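Leaving the House for a Cruise, and Getting It Back Again

Updated 9 Mar 2026

Cruise advice mostly begins at the gangway. Mine stops there. I have nothing to say about drink packages or which side of the ship to book, and plenty to say about the state of your kitchen sink on the morning you leave for the port, which will be the state of it when you get home, plus whatever has moved in.

We sail a couple of times a year, usually out of Prasmont, and what follows is the list that has built up on the inside of our pantry door. Some of it is underlined twice in my handwriting, and those are the parts I learned by smell.

The refrigerator

Start eating it down a week ahead. You will have some strange dinners. Ours before the last sailing was half a cabbage, hot dogs and a jar of olives, and we both agreed it was better than the embarkation buffet, though we went back to the buffet twice.

Throw out anything already open that pours, except ketchup and mustard, which will outlive us all. Move bread to the freezer. Take the milk to a neighbor and act as if you are doing them a favor.

For the freezer, fill a cup with water, freeze it solid and set a coin on top of the ice. If the coin is at the bottom when you come home, the power was off long enough for everything to thaw, and the chicken is no longer your friend. A coin halfway down calls for judgment, and after a long flight I don't have any, so I throw things out then too.

Leave yourself one meal. A frozen lasagna is traditional. After a week of being handed food whenever you sit down, you will stand in your own kitchen waiting for somebody in a vest, and it helps to have something that only needs an oven.

Drains, traps and the disposal

Run the garbage disposal with a tray of ice cubes and some lemon peel the night before. Then run it again with plain cold water until it sounds empty. People skip the second part.

Pour a cup of water down any drain you hardly use: the basement floor drain, the guest shower, the laundry tub. The water in the trap is what keeps sewer air out, and a dry one will greet you at the front door.

Take the plug out of the sink. Shut off the water to the washing machine. If you are going for longer than a week or so, shut it off at the main and open a tap to let the pressure down. In December, with a hard freeze possible, we do this even for a weekend. Leave the cabinet doors under the sink open so the warm air can get at the pipes, and leave the heat on low. Turning it off entirely saves you about as much as one cocktail on the pool deck.

Floors before you go

Sweep the kitchen last, after the sandwiches for the drive. I know how this sounds with a taxi due. But crumbs left for a week are an invitation, and ants don't need much of one. A long-handled dustpan earns its keep on a day when you have already bent over nine suitcases' worth of zippers. Sweep toward the pan, pull it back an inch, sweep again, and repeat until the little gray line gives up. A damp paper towel gets whatever refuses.

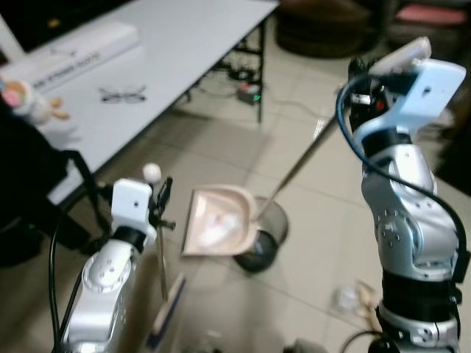 Long-handled dustpan, with a few white bits in the scoop.

Empty the pan straight into the trash bag that is leaving the house. Every trash bag is leaving the house, including the tiny one in the bathroom that you forgot last time.

Do not mop on the way out unless you plan to exit backwards with your luggage. I have tried it.

Packing at the kitchen table

The kitchen table is the best packing surface in most homes and a bed is the worst, being soft, low and full of cat. Clear the table, wipe it, dry it and lay out everything before the suitcase is even opened.

We use Gamby packing cubes, mainly because they were on sale, and any zippered pouch will do the same job. Put tomorrow's clothes and a swimsuit in the carry-on, along with medicines and documents. Your big bag may not reach your cabin until evening, and there is no dignity in standing by a pool in jeans.

Things from the kitchen drawer that have come along on every cruise we have taken:

Clothespins. Cabin curtains never quite meet, and towels on a windy balcony would like to emigrate.
Zip bags in a few sizes, for wet swimsuits and leaky shampoo.
A roll of painter's tape. It labels chargers, keeps cap lids shut and comes off cleanly.
Magnetic hooks. Many cabin walls are metal. Try one on your own refrigerator first with a loaded tote bag on it, as the cheap ones slide down slowly and wait until night to hit the floor.
A dish cloth you don't love.

Leave the iron and the travel kettle on their shelf. Most lines will take them away at security, and you will get them back at the end in a line with everybody else who thought the rule was meant for other people.

Tape under every bottle cap: a square of plastic wrap over the mouth, cap screwed down on top. This takes almost no time and has saved me two shirts. It failed to save a third, which I had packed against a bottle of Joltadum sunscreen with a cracked pump. Pump bottles get decanted now.

Coming home

Unpack in the laundry room or the garage if you have one. Shake out the bags over a hard floor, outdoors if possible. Sand will be in there even if the beach day was canceled. Turn pockets inside out. Last time mine produced a bar receipt, a wrapped mint and the key card to a ship I was no longer on.

Vacuum the inside of the suitcase with the crevice tool, getting along the seams and down around the handle tubes. For the lining, mix 500 milliliters of warm water with a small squirt of dish soap, wring a cloth out in it until it hardly drips and wipe everything. Go over it again with clean water. Then leave the case standing open until it is completely dry, a day at least, and only then put it away. A case closed damp in March will be its own ecosystem by the next sailing.
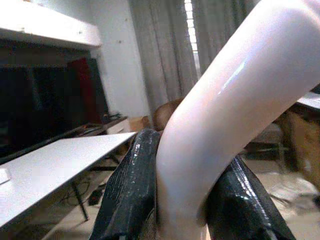
Hard-shell suitcases want a little more vanity. Baggage belts leave black scuffs, and those come off with a damp melamine sponge if you go lightly and stop the moment they're gone, as the sponge will take the shine along with them. Test it near the wheels. Rinse, then buff with a dry microfiber cloth, and check your work with a lamp from the side. What you are after is a clean highlight, like the long bright one on the glossy pale curve in the photo here, where the light runs along the upper edge of the bend. Wherever soap film is left on your case, that streak goes cloudy, and you can chase it with the cloth. Matte cases won't give you a highlight at all, so be content with no visible scuffs and go lie down.

Wheels collect hair. Snip it with nail scissors, pull it with tweezers and put one drop of silicone lubricant on the axle. Cooking oil goes gummy. I own a suitcase that can testify.

The laundry mountain

Sort by smell first and color second. Anything with sunscreen on it gets a dab of dish soap worked into the collar before washing; the rusty marks that show up later on white shirts are often sunscreen reacting with iron in the water, and chlorine bleach makes them worse. Swimsuits get a long cool soak and no dryer.

For towels that have picked up a sour note in a wet bag, wash them on their own with 200 milliliters of white vinegar in the drum and no detergent, then wash them again the ordinary way. Never put vinegar in with bleach. Check your machine's manual too, since a few makers frown on vinegar around their rubber seals.

Formal night clothes can hang in the bathroom while you shower. If the wrinkles stay, they belong to the dry cleaner now. Ours is next door to Jansen, the grocery, so the same trip gets us milk, bread and bananas to replace the ones I said I had thrown out.

On the pantry door

The list itself is a sheet of paper in a plastic sleeve with a grease pencil on a string. We check things off going out and wipe it clean coming in. Taped beneath it is a smaller sheet headed "Did you look in the oven," and yes, there was once a pizza.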